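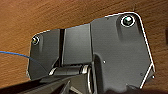

Rapport d'avancement, projet Ovden — 25 juillet 2024

Chère Rocío Carrasco,

Un petit point, comme promis ! Le gros morceau de juillet, c'était la réécriture de la couche de contrôle. L'ancienne boucle mélangeait tout (planification, impédance, gestion des erreurs) et je perdais mes journées à y chercher des bugs. Maintenant il y a quatre processus séparés, et je peux en relancer un sans toucher aux autres. Blagoje Mladenović s'est chargé des tests de rejeu : sur 3000 trajectoires archivées, 2685 passent sans intervention. Les autres échouent presque toutes au même endroit, quand l'estimation de pose saute entre deux images.

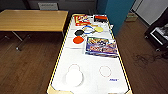
Le retard sur la perception menace-t-il la livraison à Wudcombe ?
Pas à ce stade : le module livré en premier n'utilise que le suivi de pose, et la segmentation peut arriver après.

Côté planificateur, j'ai enfin jeté la vieille grille de collision — quel soulagement — et les requêtes prennent 52 millisecondes en médiane. Il reste un souci avec les surfaces claires et le métal brillant, où la profondeur devient franchement mauvaise.

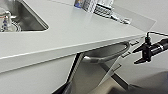 Je filtre donc ces zones avant de construire la carte, avec un masque de confiance un peu trop prudent à mon goût : le planificateur fait parfois de grands détours pour rien. Blagoje voudrait régler le seuil par caméra, et je vais essayer ça dès que la branche de Sirurstead sera fusionnée. Pour le budget, rien à signaler, sauf la licence Núñez à renouveler. Pouvez-vous me confirmer que je peux l'imputer sur la ligne logiciels ?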